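Brovaris 22 Folding Table Loom

Sep 30, 2018
By the Surulbridge Weaving Room

We've wanted to carry a table loom we could get really excited about for a long time, and the Brovaris 22 is it! It's the loom we reach for when somebody has outgrown a rigid heddle and wants real pattern weaving without giving up half the living room. It folds with the warp still on, it beats straight, and it makes the most satisfying soft clunk when the shafts drop back down.

The weaving width is 22 inches, and you get nearly all of it in practice. A lot of small looms promise a generous width and then you find the cloth rubbing the side frame if you go anywhere near the edge. On this one the reed sits clear of the uprights on both sides, so a wide scarf, a good-sized dish towel or a baby blanket panel is comfortable to weave. We've put a full-width cotton warp on ours for towels twice this year and the selvedges stayed lovely the whole way along.

The frame is solid beech, finished with a thin oil that lets you feel the wood under your hands. It arrives a little pale and warms up over the first year or so. If you like a darker loom you can put your own oil on it (do the inside of the castle before you hang the heddles, you'll thank yourself). The joints are bolted, with barrel nuts set into the wood, so when the weather changes and something creaks you snug it up with the hex key and carry on.

Shafts are worked by levers along the top, right where you can see them. Lift a lever and it stays up until you put it back, which makes it very easy to stop mid-pick and answer the door. New weavers love this because the pattern is sitting there in front of you: these are up, those are down. Experienced weavers tend to be more impatient with levers, and that's fair, but the action on the Brovaris is light enough that you get into a rhythm pretty quickly. Ours lives next to a floor loom and gets at least as much use.

It comes with 400 Texsolv heddles, already divided between the shafts. That's plenty for most towel and scarf warps at ordinary setts. For fine silk or a dense overshot you may want an extra bundle, and we keep them behind the counter. Moving heddles from one shaft to another takes a few minutes with the loom flat on a table. Tie the bundle in two places before you slide it off. Please do tie it.

The beater is the overhead kind, hung from the castle, and it has a nice weight to it. You can place a weft gently for an airy wool shawl or give it some swing for a firm cotton. There are a few hanging positions, so you can move the beater back as the fell creeps toward you and get more weaving in between advances. The reed just lifts out. Any standard reed of the right length and height will fit, including the ones from Contreras that so many of you already own.

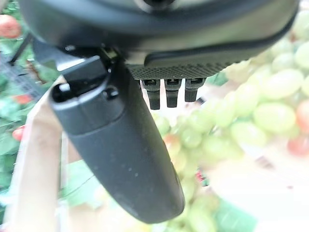 Setup and First Warp

Give yourself an evening to put it together. The manual runs to 80 pages, and before you groan, a large part of that is drafts: twills, huck lace, a really pretty little monk's belt border, and a sampler that walks you through all of them on one warp. The assembly section is short and clear. Lay out the side frames first, leave every bolt a half turn loose, stand the loom on a flat table, and then tighten everything from the bottom up. If you tighten as you go, the frame can end up with a slight twist and the shafts will stick.

For a first warp, we'd steer you toward a smooth cotton in a medium weight, in colors you can tell apart easily. A short warp is fine. A slightly longer one is better, as you'll be having fun by the time you reach the end! Wind it with a good cross, tie the cross as if a cat is going to get at it, and beam it with sticks or heavy paper between the layers. The back beam is set up for warping back to front, and a raddle clips onto it with the pegs provided. Front to back works as well, and plenty of our customers do it that way, but we find the loom a bit happier the other way around.

Threading is pleasant on this loom. The front beam lifts off completely, so you can pull your chair in close and get your hands right up to the heddles without hunching. Good light matters more than almost anything else. A clip lamp from the side beats a ceiling light every time.

Folding and Carrying

Drop the beater, loosen the two knobs at the base, and the back half swings up toward the castle. The warp stays put if you leave it slack by a click or so first. Folded, it will stand in a closet or behind a sofa, and it fits across the back seat of a small car. The carry strap is sold separately. We use one, although the loom is a real armful with a wool warp on it and you'll want help on stairs.

Looking After It

Dust it. Wipe the lint out from under the levers when you change projects. Once a year, usually in December when the holiday towels are done and the loom is bare, we take the beams off ours, rub a little wax on the places where wood slides on wood, and check the cords for fraying. Keep it away from radiators. Spare cords, pawls and knobs are all available one at a time, and they're the same parts used on the wider model, so you won't be hunting around for them later.

What's in the Box

Loom frame with castle and overhead beater
Stainless steel reed
Texsolv heddles
Warp sticks and apron rods
Raddle pegs
Hex key and threading hook
Printed manual with drafts

Shuttles are not included. We think most people are best off with a low-profile boat shuttle here, and a stick shuttle for anything chunky or fuzzy. The shed is good and clean but it's still a table loom shed, and a tall shuttle will catch.

The frame carries a 2 year warranty from the maker. The matching stand, with a shelf and a slot for your shuttles, ships in its own carton and can be added at any time. There's a loom set up at the front of our Surulbridge shop with a striped twill warp on it, and you're welcome to sit down and weave a few inches. Bring your reading glasses and stay as long as you like.

Related Items

Brovaris Folding Stand with Shelf
Texsolv Heddles, Extra Bundle
Contreras Stainless Reeds
Londivau Low-Profile Boat Shuttle
Londivau Warping Board, Maple
Unmercerized Cotton Cones, Towel Weight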